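Publications > Cahiers de Mesmont > Section 3.2

3.2 Le tri du linge dans les foyers enquêtés

Parmi les 19 foyers visités à Mesmont en mars, 13 gardent le linge de lit en un seul tas avant le lavage. Le tri par couleur — souvent cité dans les entretiens — se fait donc plus tard, au moment de remplir la machine.
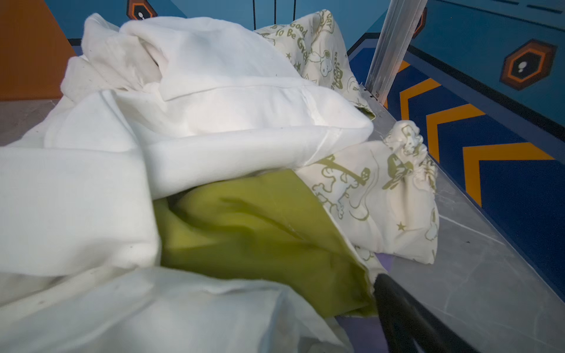
Figure 4. Linge de lit blanc et tissus de couleur, en tas.

Les foyers de plus de quatre personnes lavent plus souvent, mais trient moins. Kuzmenko observe la même tendance à Sallow.

Commentaires

Stamatia Katsaros : Les foyers sans machine sont-ils comptés ?

Fadi Tannous : Merci, section très utile pour mon mémoire.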